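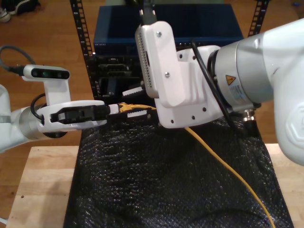
4.2 Identification of tubing grade by color

Elastic resistance tubing is sold in grades, and in most product lines the grade is signaled by the color of the tube wall. The patient handout then refers to the color alone ("use the yellow tube for rows"). Two separate demands are placed on the color under this arrangement. It must be told apart from the colors of the neighboring grades, and the tube as a whole must be told apart from whatever surface it is lying on. The second demand has received less attention in the home exercise literature, although it is easily met by some pairings. Yellow on black is one of them: in Figure 1 the yellow Ethernet plug between the black gripper fingers remains distinct from both the fingers and the black textured mat, and a yellow tube placed on a black exercise mat benefits from the same difference in lightness. A black or dark blue tube on that mat does not. Light grades therefore tend to be found and picked up quickly on dark flooring, and heavy grades, which by convention are darker, tend to be found slowly. The order reverses on pale carpet or light tile. None of the handouts reviewed for this study mentioned the floor.

Tubing was issued to 375 participants at nine outpatient clinics in the Gostum and Wutudgate districts. Enrollment opened in November, and the last return was accepted on June 17, 2025. All tubing was of the Prisora line, cut from bulk rolls at the clinic and fitted with foam-covered handles. A participant could hold more than one length at a time, usually the grade in current use and the next grade up. Over the study period 1,834 lengths were issued and 1,071 were returned in a condition that allowed testing. Lengths that had been cut, knotted, or joined to another length by the participant were logged but not tested. Lengths with a missing handle were tested if the tube itself was intact.

At each clinic visit the participant was asked to pick out the tube named in the current handout from a set laid out on the treatment room floor. The set contained one length of each grade. The therapist recorded the tube chosen and whether the participant changed their mind before handing it over. Floor covering differed among clinics and was recorded as dark, medium, or light by comparison with a printed gray scale. Room lighting was left as found. We considered bringing in a standard lamp and decided against it, on the grounds that participants would be doing the exercises at home under whatever light was there.

Selection errors fell into two groups. Adjacent-grade errors, in which the participant chose the tube one step lighter or heavier than the one named, made up most of the total. The remaining errors were made across a wider gap and almost always involved the two darkest grades. Participants who had used a different manufacturer's tubing in the past made more errors of both kinds. This is to be expected, as the color sequence is not shared across manufacturers, and a participant who has learned that green is a beginner's grade in one line may find that it is an intermediate grade in another. Therapists at two of the clinics had already begun to write the grade name on the handle with a marker. Participants at those clinics were kept in the data set but are reported separately. 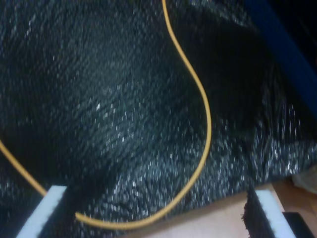
The written handle labels reduced adjacent-grade errors while they lasted. Ink on foam wore away within a few weeks of daily use, first at the palm side, and the label was often unreadable by the second return visit. Ink on the plastic end plug lasted longer but was small and faced away from the user during most pulling exercises. A stamped tag tied through the webbing loop survived in nearly every case. Several participants removed the tag, reporting that it tapped against the wrist during overhead movements. A flat sleeve over the webbing was tried at one Wutudgate clinic late in the study and drew no complaints, but the number of participants who received it was too small to support a comparison.

Raised marks were considered as a further option for participants with low vision. A ring molded into the end plug can be felt with the thumb, and the number of rings can stand for the grade. In bench handling by the therapists, one ring was readily told apart from two, and two from three. Beyond three the therapists slowed down and began to count with a fingernail. A scheme limited to three marks would cover the grades most often used in early rehabilitation but not the full range. Combining a ring with a change in plug shape would extend the scheme at the cost of a second mold.

Handout wording also affected selection. Handouts that gave the color and the grade name together ("yellow, light") led to fewer errors than handouts that gave the color only. Handouts printed in black and white with a shaded box beside the color name led to more. The shaded box appears to have been read as a picture of the tube, and participants matched the gray of the box to the darkness of the tubes on the floor. We recommend that a shaded box not be used unless the sheet is printed in color and the printer has been checked against the tubing.

4.3 Change in resistance with use

Correct selection is of limited value if the tube no longer delivers the resistance that its color implies. Returned lengths were therefore tested for force at a fixed elongation on a Hoekstra tensile stand. Each length was conditioned by repeated slow stretching, rested, and then pulled to twice its resting length. The force at that point was compared with the force recorded for an unused length cut from the same roll. Where the roll could not be identified, the comparison was made with the mean of all unused lengths of that grade, and the result was flagged.

Resting length was measured first with the tube lying slack along a steel rule. Curvature was a source of error at this step. Tubes stored in a coil kept part of the coil, and straightening them by hand added a small and variable stretch. The procedure settled on was to hang the tube from one handle until it stopped lengthening visibly and then measure between the inner faces of the end plugs. Hanging introduces a stretch of its own under the weight of the lower handle. That stretch was the same for used and unused lengths of one grade and was not corrected for.
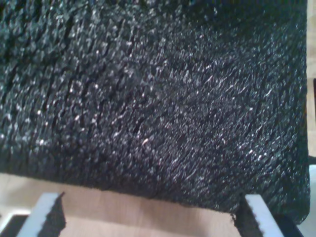
Does a used tube still belong to the grade shown by its color? In most cases it does, although the force at a fixed elongation is lower than that of an unused length from the same roll, and the heaviest users in our sample returned tubes that pulled closer to the next grade down.

The loss was greatest in the light grades. These have the thinnest wall, and they were also stretched furthest, as participants progressing through a program often stayed on a light tube and stepped farther from the anchor to gain resistance before accepting the next grade. Heavy grades were stretched less and lost less. Loss was not closely related to the number of weeks a tube had been held, which suggests that time in the home matters less than how far and how often the tube is pulled. Exercise diaries were collected to examine this point, but the entries were too uneven to allow a reliable estimate of total repetitions. Some diaries recorded sets, some recorded minutes, and a number were filled in with the same pen on the same line spacing for the full period.

Surface damage was recorded before testing. Nicks were found mainly within a hand's width of the handle and at the point where the tube passed through a door anchor. Door anchors with a bare webbing loop produced more abrasion than anchors with a foam sleeve. A chalky bloom was present on many tubes and did not predict force loss. It could be wiped off and returned in storage. Participants had sometimes taken the bloom for a sign of wear and stopped using a sound tube, while tubes with a clean surface and a visible nick had stayed in use. Instruction on inspection should make this distinction plainly and should direct attention to the two regions where nicks occur.

Three limits of the bench work should be noted. Force was measured at one elongation only, and the shape of the curve below that point may change with use in a way that a single reading does not capture. Tubes were tested at laboratory temperature, whereas some had been kept in cars or unheated garages. Lengths that broke during use were seldom returned, so the tested group leaves out the most worn end of the range, and the losses given in this section are probably low for the issued stock as a whole.

Replacement intervals were compared with the bench results by clinic. Clinics in Gostum replaced tubing on request, and the Wutudgate clinics replaced it at each change of grade. Under the second practice few tubes were held long enough to show a marked loss, but participants who remained on one grade for the whole period received no replacement at all. A combined rule, with replacement at each change of grade and a bench check for any tube still held at discharge review, is evaluated in Section 4.4.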